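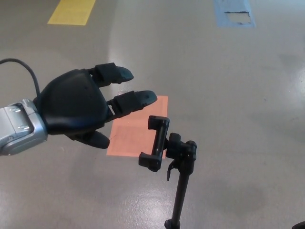 How many demos before I stop blaming the data?

posted by Ffion Nicholas in Teaching & Imitation

Hi all, long-time reader, first time I've had something worth asking. I'm on a small team at Sterkton and we've been collecting teleoperated demos for a grasping policy. The task is boring on purpose: reach out, get the three-fingered hand around a phone-holder clamp on a thin pole, close, lift the whole thing a little, put it back. Head camera plus joint angles, nothing else. One operator in a headset, which is mostly me.

We have 103 good episodes. Good meaning the operator finished the grasp and I didn't sneeze or whack the pole over (there's a separate folder for those and it's not small). The trained policy does the reach beautifully. Really, I could watch it all day. Then it gets to the last little bit before contact and just sort of hangs there next to the clamp, middle finger up near the top arm, thumb down by the lower jaw, and it dithers. Sometimes it closes on nothing. Sometimes it drifts forward and shoves the clamp with a fingertip. Once in a while it gets it, and then everybody in the room cheers and it never does it again that afternoon.

Some stuff that may matter:

We have colored patches stuck to the floor, an orange one, a yellow one, a blue one that's peeling. The pole mostly gets placed near the orange one. I move it between episodes, but I'll admit I move it like a person moves things, so a few inches this way or that and then back to where it's comfy.

The floor is gray and very shiny. There's a big bright reflection across it that shifts depending on how the head is tilted.

The hand is black, the clamp is black, the pole is black. I know. I know!

Recording is at 100 frames a second and we downsample to 20 for training.

My boss would like me to go collect a pile more of the same, and before I spend the whole of May in a headset I'd love to hear if that's the right call. Is 103 just too few? Or am I going to end up with a thousand episodes of a robot that's very good at nearly touching things?

3 replies

Folasade Adebisi

Oh, the hover! We had exactly this on the Pellix arm and I spent far too long on it, so let me save you a few weeks.

I'd bet on pauses. Go back and watch ten of your own demos, and only look at the second or so before the fingers close. I'm guessing you stop there. Everybody does in a headset, you can't judge depth very well, so you creep up, hold still, wiggle a bit, hold still again, and then commit. At your frame rate that's a lot of frames where the correct action according to the data is "do nothing," and they all look nearly the same as the frame where the correct action is "close." The policy sees a hand next to a clamp, and most of the time in your data a hand next to a clamp stays put. So it stays put. It's copying you perfectly well.

What we did, in the order I'd do it again:

First, trim the dead time. We wrote a dumb little script that drops frames where no joint has moved past a small threshold, but it leaves a few in so the motion doesn't turn jerky. Check the results by eye on a handful of episodes. Ours ate the start of some slow finger closes the first time and made things much worse, and I didn't catch it until after an overnight run.

Second, practice the approach without recording. Sounds silly. I did maybe an hour of just reaching and closing until I could do it in one smooth go, and the episodes I recorded after that were worth several of the old ones each. If you've got a second operator, don't mix a hesitant one and a fast one in the same batch until you've looked at both.

Third, record recoveries. Start an episode with the hand already in a bad spot: fingertip too high, thumb too far under, a bit too close so the clamp is almost against the palm. Then back off, line up and grasp. Your clean episodes never show it what to do when it's a little bit off, and a little bit off is where it's living right now. Keep the part where you drive it into the bad spot out of the recording or it will learn that too. Ask me how I know.

The black on black thing is a pain but I wouldn't start there. From the head, the one bit you need is the opening of the clamp and where it sits between the finger and the thumb. With the clamp over that orange patch you get decent contrast behind it. Move it onto plain gray and I'd expect you to have more trouble, so that's a good test to run: same policy, pole off the orange, see if even the reach falls apart. If it does, you've learned that it's been using the patch to find the clamp.

Don't collect a pile of the same. Please. Trim what you've got, retrain, then add 20 or 30 recoveries and retrain again so you can tell which one helped.

gravelbed

more data. we had 769 for a drawer and it was still flaky, 103 is nothing

also put a matte mat down, shiny floors are awful for this

Adeyemi

I agree with most of Folasade's post, but I wouldn't skip past placement so quickly. "I move it like a person moves things" jumped out at me. When I plotted where our objects had been at the start of each episode, I was expecting a nice cloud and I got two blobs and a streak. We switched to a printed list of random positions and angles, and the operator just works down it. It's tedious and your knees will complain with floor-level stuff, but it fixed a whole category of weird failures for us.

Angle matters more than position for that kind of object, I think. A clamp has an open side. If it's always facing the hand when you start, the policy has never had to work out which way the opening points. Turn the pole a bit each time. Let it lean differently too if the joint allows, and swing that lever tab to different places so it doesn't turn into a landmark.

On gravelbed's mat: fine for getting something working, but if the robot has to run on the shiny floor later then you'd want the shine in the training set. I'd leave the floor alone and vary the head tilt so the reflection wanders around. If you do swap the floor, write down which episodes have it. We used the Hunier tool for tagging sessions, but a spreadsheet does the job and I went back to one in the end.

One more thing, since you're downsampling. Check that your images and joint angles are still lined up afterward. We were off by 3 frames for ages. The reach looked lovely the whole time, because being late by 3 frames doesn't hurt a big slow reach. It hurts the close, a lot. Easiest check is to find the first frame where a finger visibly starts to curl and see whether the joint numbers start changing on the same one.

Ffion Nicholas (original poster)

Okay, so I watched ten like Folasade said and it's mortifying. I don't pause once, I pause three or four times, and in one of them I sit there so long that I thought the playback had frozen. Trimming script is running now.

Also checked the alignment and we're off by one frame, which I'd never have looked at, so thank you Adeyemi. Not sure if one is enough to matter but I'm fixing it before I retrain. And yes, my placements are a blob. One blob. I'd love to say it was at least two.

Haven't told my boss about the pile yet. I'm going to do the recoveries first, then the random list with the pole turned, and I'll post the success counts for each step when I have them. Does anyone have a threshold they like for the trimming, or did you all just fiddle until it looked right?

Folasade Adebisi

Fiddled until it looked right, sorry! Set the fingers and the arm separately though. A finger can be doing something important while the arm is dead still, and one threshold for both is what ate our slow closes.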